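The Ring That Took All Winter

A small jewelry studio in Stistport, one bench, one kiln, and a collection that was supposed to be out in April

Dec 1, 2025

The stone came first. It usually does at Druler, a studio above a shoe repair shop on the wrong side of the Stistport canal. Sea glass, mostly. Some agate. A drawer of odd little beads from an estate sale that never seem to find a home.

The new line is called Comdale, after the stretch of shore where the glass gets picked up. Rings, drop earrings, one heavy cuff. 60 pieces in all, every one of them set by hand, and no two the same, which sounds romantic until you have to photograph them for a web shop.

It was meant to launch in April. Then the silver went up. Then the bezels wouldn't sit right. Sea glass is a pain that way. Every piece has its own wobble, a fat side and a thin side, so a store-bought setting is useless. You cut a strip of fine silver, wrap it, mark it, solder it, try it. Too tight. Start over.
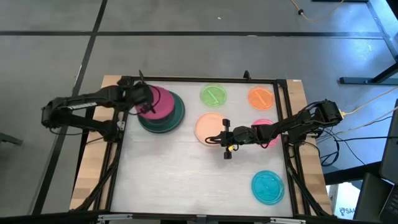 The first ten rings were melted down. All of them. Too clunky, says the studio, and having held the one survivor (a test piece, never for sale) I'd have to agree. It wore like a hose clamp. The version that made it into the collection is half the weight, with a low wall around the glass and a band hammered just enough to catch light. Nice on the hand. Doesn't snag a sweater, I tried.

Prices start at $100 for the plain studs and go up to $400 for the cuff. Not cheap. Not crazy either, for a thing someone sat over for days. The ring lands in the middle and will probaly be the one people fight over.

Barrios, the gallery on the harbor side, has taken a third of the line for its front case. The rest goes online. There was talk of a bigger order from a chain of gift stores but that would have meant casting, and casting would have meant molds, and the whole point of Comdale is that the glass decides. So, no. Good for them, I think. Expensive decision though.
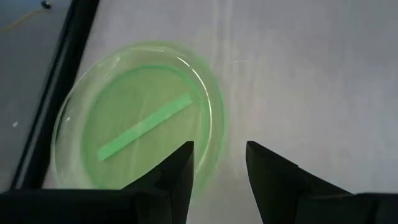
Color was the other fight. Brown is everywhere on that beach, white too, and a studio could fill a catalog with them and never touch anything else. Green is harder than it sounds. Old bottle green goes nearly black once there's metal behind it. What they wanted was a pale see-through green, the green of a shallow glass dish on a light tabletop, where the color seems to leak out onto the surface around it. You only get that if light can come in from the back. Hence the open settings, hence the sawing, hence another month gone. But put the drop earrings near a window and you get it, a soft little smudge of green on the neck. Best thing in the collection by a mile.

The cuff I'm less sure of. Handsome, sure, but heavy, and the three stones sit in a row like buttons. It needs a big wrist or a lot of confidence. My wrist has neither.

Care is simple. Keep it out of the pool, take it off for dishes, wipe with a soft cloth. Silver will darken and the studio likes it that way, they'll polish it for free if you dont. Resizing is possible up or down one size, after that the band loses its texture and it has to be rebuilt.

Next up is a set of brooches, maybe, or hair pins. Depends what the winter storms bring in. The Comdale pieces are at Barrios now and in the Druler web shop, ring sizes 5 through 9, with larger ones made to order.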